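Flokevthorpe supporters' trust opens its books on share offer

The community share offer at Flokevthorpe closed in January with 2,153 holders on the register. Obsa Weldu, who handles the trust's finances, has spent much of the time since then on how the holding should be structured.

"The club issued two classes of share," Weldu says. "The A class carries votes and no dividend. The B class carries a dividend and no votes. We bought A."

The trust now owns 52 per cent of the voting stock. The remainder is held by Echevarría, the family company that took control after relegation, and it keeps the right to block a sale of the ground.

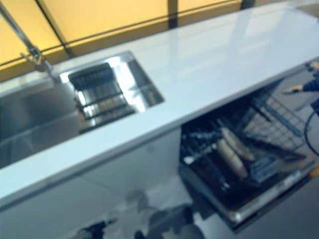
A sink with a drying rack set into the white worktop.

Weldu regards the block as the most important clause in the agreement. "A majority lets you appoint the board. It doesn't let you sell the land, and we didn't want it to. If a buyer comes in for our shares, the ground stays out of the price."

An approach has already been made. Forkia, an investment firm with stakes in lower-league clubs, asked for access to the accounts in the summer. The trust supplied the audited figures but declined to release player contracts.

"They wanted exclusivity before naming a price," Weldu says. "Our rules require a ballot for that, and a ballot needs a number on the paper."

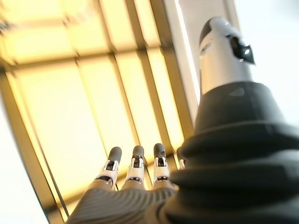
A robotic hand under the ceiling light.

Wages are the other concern. Season ticket sales stand at 700, and the shirt agreement with Flolix has one year left to run. Weldu's budget assumes no renewal and no cup income.

"If either arrives, it goes against the stadium loan first – that's written into the terms. The playing budget is fixed until the loan is below the covenant level."

The trust's members will vote on the revised rules at the annual meeting on Saturday, September 28, 2019. Proxy forms must reach the club office by noon the day before.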